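Home | Reviews | Site Visits | Member Services | Contact

Site Visit Review: The Pronell Laundry Assistant at the Puvville Open Day

The Equipment Review Office attended the September open day at Puvville, where Simeck presented the Pronell, a mobile robot intended for shared laundry rooms in residences and small hotels. The review was prepared by Adhiambo Chege, with technical remarks by Pascal Barbier. Neither reviewer received payment or equipment from the manufacturer.

Visitors were admitted in groups of 6. Each group received a short talk on safety, followed by a working session in the laundry room and time for questions. The working session was the most useful part of the day. Staff from Simeck kept their comments brief and allowed the machine to work at its own pace.

The Pronell is designed to bring a basket to a dryer, open the door, load the drum and close the door again. In our session it completed five loads out of six. The failed load involved a long bedsheet, which caught on the edge of the basket and had to be freed by an attendant. Towels and shirts gave no trouble. Small items such as socks were sometimes left behind, and the robot did not always return for them.

Speed remains a weakness. A full load took a little longer than most members of our group had expected, and a person in a hurry would certainly finish first. The manufacturer replies that the machine is meant for night work, when the laundry room is quiet. We accept this point for larger residences. It will carry less weight with a small hotel that needs clean linen by noon.

Noise was low throughout. The padded covering on the arm is a sensible choice for a room that residents also use, and it can be removed for cleaning.

Mr. Barbier paid particular attention to the way the hand approaches the door opening. The ring around a dryer door leaves little room for error, and a heavy hand could damage the seal.

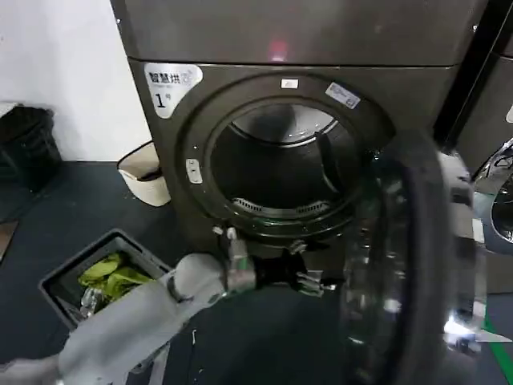
In his judgment the force applied was well controlled, although he would like to see the same work repeated on older dryers with stiffer latches. Simeck stated that such trials are planned at its Leblanc site.

The monthly lease is quoted at 2,641 with basic support and 2,896 with a night service line. Setup of each additional room is charged at 220. We consider the basic plan adequate for most buildings with a daytime attendant.

The office recommends the Pronell for trial use in large residences. Smaller properties should wait for the results from Leblanc and ask for a session with their own linen before signing a lease.

Contact the Equipment Review Office | Copyright Equipment Review Office | Back to top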